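Filed under: Data > Home and Kitchen > Read me first
Reading time: 5 min
Print this page | E-mail this page

# Ploltwood Worktop Oven Notes

Everything we know about small ovens, the bowls that go beside them and what people do with both. 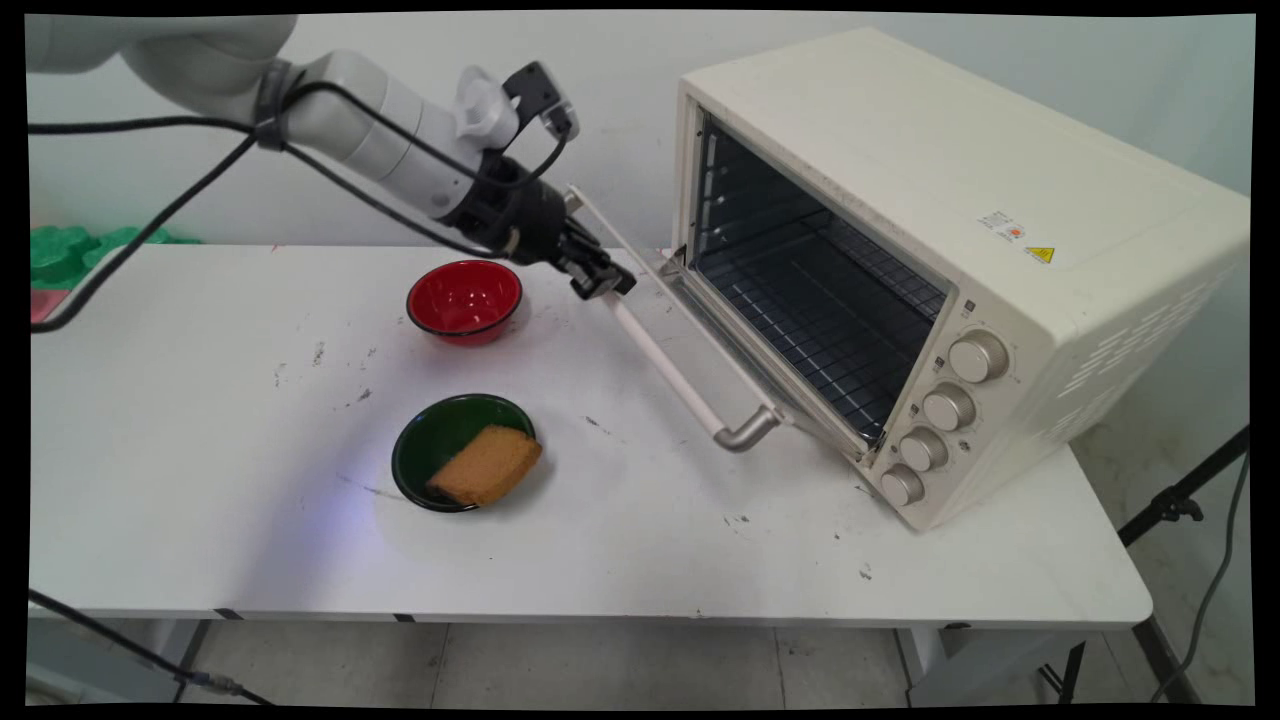
*Four-knob toaster oven with the door down, red bowl and green bowl to the left.*

Version of 2012-01-10. Plain text and CSV, no special software needed.

## What is in here

Ploltwood is a collection of short written records about toaster ovens in ordinary use: where the oven sits, how its door opens, what the knobs look like, what is kept next to it and what gets cooked. There are 800 records in the main file. They were written by households in Arnby and Lurnbridge who wanted somewhere to put this sort of thing, and we are delighted with how much detail they bothered to give us. One household wrote a page and a half on cheese on toast. We kept all of it!

A toaster oven is a lovely thing to study because it is small enough to take in at a glance and still has a door, a rack, a set of controls and a hot box to manage. Almost every habit you see with a big cooker turns up in miniature.

## Files

- `ovens.csv` has one line per oven
- `records.csv` has one line per record, joined to the first file by `oven_id`
- `bowls.csv` covers bowls and dishes kept beside the oven
- `words.txt` is a list of the names people use for the same part
- `notes/` holds the longer pieces, as they were sent, spelling included

`ovens.csv` covers 60 ovens. Some have a dozen or more records behind them and a few have only one, so please look at `oven_id` before you work out any averages.

## Fields in ovens.csv

**oven_id** Letter and number. A is Arnby, L is Lurnbridge.

**body_colour** In everyday words. Cream, off-white and white are three separate values, because people argued for all three and we gave in. If you want to lump them together, go ahead.

**door_hinge** Bottom or side. Drop-down doors are bottom.

**handle** Colour first, then shape if given.

**knobs** How many, and whether they run down the side of the front or along the bottom. A column of four round knobs goes in as `4 column`.

**rack** Wire, solid tray, both or none. This is what is in the oven when the record is made, so an oven can own a tray and still be down as wire.

**vents** Where the slots are. Side, back, top or a mixture.

**stickers** Anything stuck on the outside. Yellow warning triangles get a value of their own. It is surprising how many people leave them on for years, and I am one of them.

## Fields in records.csv

**door_state** Shut, part open or open. Part open means the door is resting anywhere short of its stop. A good many people toast with the door part open and swear by it.

**rack_level** Top, middle or low, read from the guides on the inside wall. Leave blank if the guides can't be made out.

**side_clear** Yes or no. Whether there is a hand's width of space by the vents.

**dish** What went in. Free text, and very free in places.

**minutes** As reported. The shortest is one and the longest is 43, for a baked potato that the writer describes as "nearly".

**bowl_side** Left, right or front, as you face the oven.

## The bowls

This began as an extra column and grew into my favourite file. People who use a toaster oven a lot nearly always have a bowl or two parked next to it. One takes the hot thing when it comes out, or the breadcrumbs, or the bits waiting to go in. Ask someone why theirs lives on the left and you'll get a proper answer.

Colour is given as inside and rim where they differ, so `red / black` is a red bowl with a black rim. Green is split into light and dark. We don't record what a bowl is made of unless the household told us, as coated metal, china and plastic are easy to mix up and only some of them should go anywhere near a hot rack.

`oven_safe` is therefore blank for most bowls. A blank means nothing was said. Please don't read it as yes.

## Words people use

`words.txt` is short and I recommend reading it straight through. The wire rack is a rack, shelf, grid, grill or "the bars". The crumb tray has 11 names, two of them rude. The oven itself is a mini oven, toaster oven, tabletop oven, worktop oven, or just "the little one", which made sorting the Lurnbridge records very entertaining.

## How it was put together

Households filled in a single sheet per sitting, on paper or by e-mail. The sheets were typed up as written, then a second person went through the coded columns. Where the two disagreed, the cell was left blank and the record marked `Q`. The first sheets came in during July, and you can see it in the dishes: plenty of tomatoes on toast, hardly any potatoes. The cold-weather records balance this a bit, though not fully.

The Henao sheets are kept in `notes/henao/`. They use an older form without `side_clear` or `bowl_side`, so they are not joined to the main file. Lovely reading all the same, especially on reheating pastry.

## Good uses

- Comparing how different doors and handles are described
- Looking at what ends up within reach of a small oven
- Working out which rack level people choose for which dish
- Arguments about toast

## Less good uses

Cooking times are what people wrote down, with clocks of every sort, and knob settings vary a lot from oven to oven. Don't build a recipe card on them. The records say nothing reliable about power use either, as we never asked.

## Known problems

- `A14` and `A41` were swapped in an early copy. Fixed in this one.
- Several Lurnbridge sheets give `handle` as "normal". Left as sent.
- `minutes` is missing wherever somebody wrote "until done".
- Two bowls in `bowls.csv` are plainly colanders.

## Sharing and additions

Copy it, cut it up and pass it on, with the name Ploltwood kept somewhere in the file. New sheets are very welcome, particularly for side-hinged doors, where we are thin. Blank forms are in `forms/`. Please write the body colour before you ask anyone else in the house what they would call it.

Print this page | E-mail this page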